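4.2 Open-day session

The folding station was run during the June open day at the Ekthorpe lab. Visitors to the Rasent project were shown how demonstrations are recorded with hand-held grippers before any policy is trained. Two operators took turns at the sheet-covered surface, and visitors could ask for a step to be repeated.
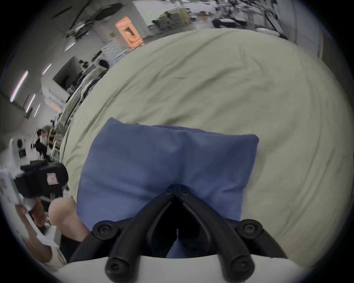 Each operator received the same written instructions. The cloth had to be taken by an edge or corner, moved without dragging, and released before the next grasp. Attempts that broke one of these rules were kept in the log and marked as failed. The session produced 172 logged attempts, all carried out in the open hall with the overhead lights on.

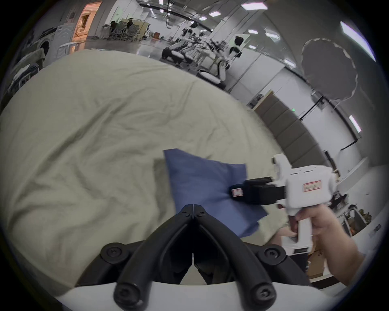

Talking to visitors slowed the operators down. Sqalli and Kabbaj, who labeled the recordings separately, both marked long pauses between grasps, and these pauses were trimmed before training. Garments were treated as a separate task, as the order of folds matters more there than with a plain cloth.

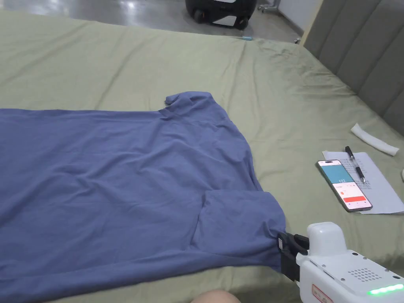
Figure 2. Grasp at the hem of a T-shirt, with one sleeve folded over the body.

Labels for the T-shirt task give the grasp point, the fold line and the end state. Where the two labelers disagreed on the fold line, Tang made the final choice. The layout of the hall was left as it was for the rest of the day, and people continued to walk through the background of the recordings. No masking was applied.

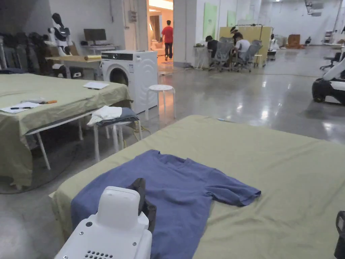
4.3 Data preparation

Recordings were split by operator, and repeated attempts requested by visitors were assigned to the test set only.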